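Netley Framing and Hanging – Your Questions Answered

We get a lot of the same questions at the counter and by email, so we've gathered them up on one page. If yours isn't covered, please do get in touch. We're always happy to have a chat about a picture, whatever it is and however long it's been sitting behind the wardrobe.

How long does framing take?

Most jobs are ready in 12 working days. January is our slow month, so things often move a bit quicker then, and the lead-up to Christmas is quite the opposite. If you have a birthday or a move coming up, tell us when you drop the piece off and we'll do our very best.

Do I need a mat?

Not always, but most works on paper look better with one, and it keeps the surface of the print from touching the glass. We keep a good range of off-whites and greys in the shop, and you're welcome to take samples home to see them in your own light. Colours do shift a surprising amount between our counter and your lounge room!

Will a portrait suit a dark wall?

Very often, yes. People worry that charcoal or navy will swallow a picture up, but a pale frame gives the eye a clear edge to land on, and warm colours in particular tend to glow against a deep grey. If you're nervous, tape a sheet of white paper to the wall at the size you have in mind and live with it for a few days.

A portrait in a pale frame on a charcoal wall:

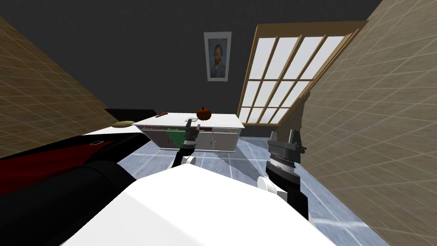
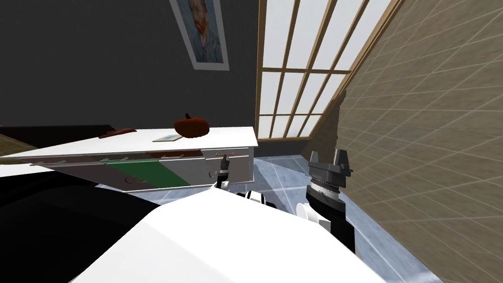 How high should I hang it?

We like the centre of the picture at eye level for whoever lives in the house, which may mean a little lower than you'd expect. Over a sofa or sideboard, leave a gap of a hand's width or two. Do check that doors and curtains can still open properly.

Can I hang a picture near a window?

You can, though we'd suggest keeping watercolours and old photographs out of direct sun. Our Holora glazing filters most of the UV and adds $30 to a small frame. It slows fading quite a bit – it won't stop it altogether, so a shadier wall is still the kinder choice for anything you treasure.

Which hooks should I use?

For plasterboard, a proper wall anchor rated well above the weight of the picture. Brick needs a masonry plug and a drill. We sell Brulia hooks in packets of 9, and we're glad to weigh your frame on the shop scales before you choose.

Do you come to the house?

We do, anywhere in Netley and the neighbouring suburbs. Bookings are made through the shop, and it helps to know beforehand what your walls are made of and whether there are stairs.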